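Talking phones with the Jerport founder
3/10/20

Caught her between two calls. Jerport makes a backup app for phones, two people, one office in Trindwood. Started in June with 623 users, now past 2000.

"People think their photos are safe becuase they see them on the screen," she says. "Then the phone goes in the lake."

The app copies pictures and contacts to your computer over wifi. No cable. Set it once, plug in at night. "My mom uses it. That was the test."

Why not just use the cloud? "Use both! Free space fills up and then it stops and you dont notice."

Android version is coming, she won't say when. Prernitz, the old name, is gone from the store, so search for Jerport.

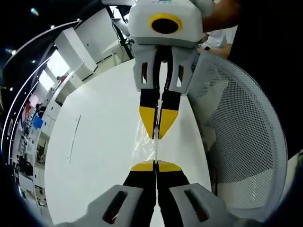
Does it work if the phone is locked?

"As long as it's charging and on your home wifi, it runs with the screen locked. Leave the computer on too."

Then her other phone rang.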